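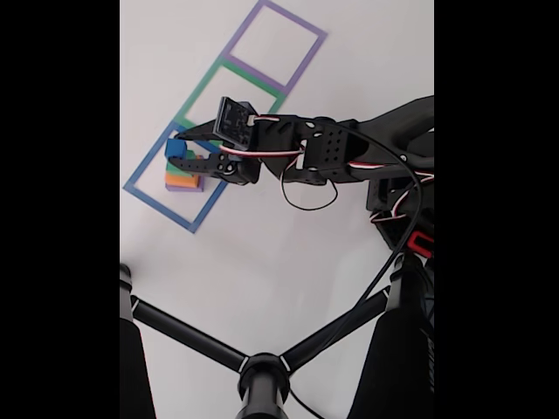 Damlow Shade Plant Records

Read this before you trust any number in the table. The Damlow set holds 2439 rows of sowing and planting notes for woodland perennials, typed up from the Kovács nursery ledgers and the Pornolach seed exchange. It is useful for some questions and close to worthless for others.

What a row is

One row is one attempt: a species, a source, a sowing or planting month, a bed code, and whatever result somebody bothered to write down. Trilliums, bloodroot, wild ginger, foamflower and Solomon's seal make up most of it. Ferns were left out. The ledgers treat spores and divisions as the same thing, and we could not untangle them.

Files

records.csv – the main table
beds.csv – bed codes with shade level and soil notes
names.csv – old plant names matched to current ones
clekeck.txt – settings for the Clekeck import script

Columns worth a second look

germinated: yes, no or blank. Blank does not mean no. The Kovács ledgers leave it blank when a tray was thrown out early, and trillium trays get thrown out early all the time because they can take 2 winters to show a leaf.

shade: a scale from 1 to 4, judged by eye. No light meter was used. Two people looking at the same bed would likely disagree, and a bed under a young maple doesn't stay at the same level for long.

source: "wild type" is the seller's claim. We copied it. We would not repeat it on a plant label.

soil_ph: from strip tests, where present. Treat the decimals as decoration.

Known problems

Sowings marked December are too common. The Pornolach sheets used that month as a default when the date was missing, and we can't tell the real ones apart. Filter them out if timing matters to you.

Failures are underreported. Seed exchange members send in a note when something comes up and tend to go quiet when it doesn't. Any success rate worked out from those rows will flatter the plant.

7 bed codes appear in the records but not in beds.csv. They are still there, unmatched.

What not to do with it

Don't use it to recommend a plant for a region. All the beds share one climate, and a wet one. Don't use it to argue that cold treatment works or doesn't – the method column says "cold" and leaves it at that.

Changes

July 15, 2026: merged duplicate foamflower rows, corrected three spellings in names.csv, removed the vigor column. It was made up of adjectives.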